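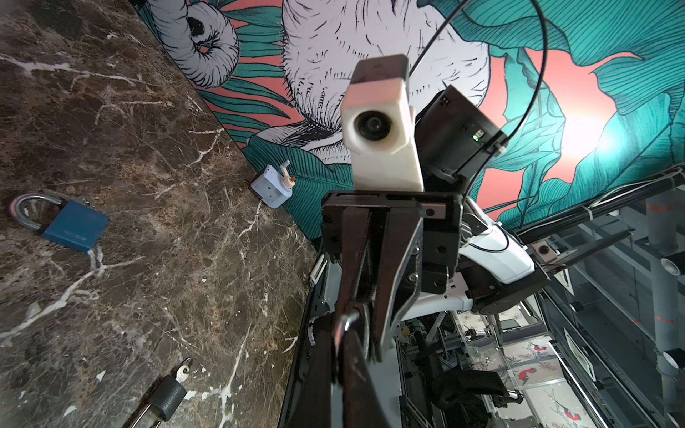 A small curved piece of silver metal, held at the tips.

Oddale Lock Club: questions we get a lot

Do I need to own any locks?
No. We have a box of 640, most of them donated and a few of them working. Bring your own if you like, but bring the key as well. You will want it by nine o'clock.

Is this legal?
Picking a lock you own, in a hall we have paid for, is a hobby. Picking your neighbour's is a different hobby and we don't cover it.

I'm locked out of my house. Can you come round?
No. Ring a locksmith. Jocelyn Cloutier did go round once, in February, and spent two hours on a back door that was open.

What does it cost?
£23 a year, tea included. Biscuits are a matter for your conscience.

Which picks should I buy?
None until you've been twice. After that, the cheapest set that doesn't bend. Zachary Melnyk owns a very handsome leather roll of 31 and uses two of them.

How long before I open something?
Most people manage a cheap padlock on their first evening. The second one takes a month — we don't know why either.

Can children come?
From 12 up, with an adult. The adult is usually slower and should be prepared for this.

Where do I park?
Behind the hall. The gate has a combination lock and yes, you do have to use the combination.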